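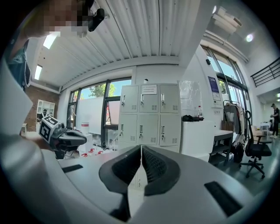
July 27, 2025

Dye bench, Maltcombe shed. Madder again.

Picking up from the last page. Second exhaust bath off the Mesgate root came out brick where I wanted coral, so I'm redoing it with the heat held down. Scoured the skeins last night, left them in the bucket with the lid on. Wool is the Yatsenko two-ply, undyed, same cone as the spring batch so the numbers should compare.

Mordant: alum at the usual strength, cream of tartar at half that. Forgot to write down the tartar last time (idiot) so can't say for sure what the spring skeins got. From now on it goes on the tag before it goes in the pot.

Water. Switched to tank water for everything. The town supply here is hard as nails and Ulla reckons that's why her reds were so good last year and mine were so flat when I was on rainwater. Madder likes a bit of chalk. So tank water PLUS chalk, weighed, and then at least I know what's in there. Ulla Aasen's note in the old book says a pinch per litre, which is no use to anyone. Ulla if you read this, how big is your pinch.

Root: 100 g ground madder to 200 g dry fibre, split over 2 pots. Soaked overnight, first soak water tipped off and kept in the jar with the yellow lid. Supposed to pull the browns and yellows out first. Colour of that water was proper orange, shame to chuck it, so I've put a bit of silk hanky in it to see.

Pot A — no chalk
Pot B — chalk

Both started cold, wool in at the start. Brought up slow. Pot A on the small burner and it runs hot, had to keep lifting it off. Got to 68 at one point while I was on the phone to the courier about the Amer order, wrote it down, not going to pretend otherwise. Down again inside a few minutes. Pot B well behaved, sat at 60 the whole way.

Mid morning check. A is a soft orange, a bit like tinned apricots. B already redder and darker on the ends where the skein sits low. Turned both. Stirring stick from the indigo side had got in with the madder sticks again, there is a blue smudge on one tie of B. Only the tie thank god. Can we please keep the indigo sticks on the indigo side. I've put a bit of flagging tape on them.

Lunch. Meat pie. Rain on the roof so no chance of drying outside.

Afternoon. Heat off, left to cool in the pots. The temptation is always to pull them early and have a look, and I did pull one corner of B. Good strong red, warm, no brown that I can see under the shed light but the shed light lies. Will look again at the door in the morning.

The silk in the soak water — pale gold, nicer than expected. Not fast I'd bet. Cut it in half, one piece to go in the window behind the card, other in the drawer. Check in September.

Things that went wrong or nearly:
pH strips are out of date, all reading the same green. Need new ones before the next round, meantime no pH for either pot.
Scales drifted when the battery got low. Reweighed the chalk, it was fine, but the alum was weighed first and I didnt recheck that. Both pots got the same solution so the comparison stands, just don't trust the absolute figure.
Sieve has a hole. Bits of root all through skein 3. Should shake out when dry, it did last time.

Colour notes for the Amer order. They want 6 skeins that match, and they want them to match the sample card I sent in autumn, which was done on the old root. I don't think Mesgate will get there without overdyeing. Options as I see them: go a touch over with weld for the warmth, or ring them and ask if they'd take it a shade pinker. Would rather ring. Overdyeing that many evenly in our pots is asking for trouble, the big pot only takes four comfortably and then you're matching two baths as well.

Iron: leave it alone this time. I know the plum off the iron dip looked great but it made the yarn feel like string after a week.

To do
new strips, new sieve, battery
wash test on B once its rested, pH neutral soap, warm not hot
rub test on both against the white calico
ask Mesgate which paddock this root was from and how old it was, the bag only says madder
grind finer? Ulla's was like cocoa, mine is like coffee
save the exhaust from B for a third go, there's plenty left in it

Pots covered, gas off at the bottle, window on the latch. Skeins stay in overnight. Nobody touch pot B please.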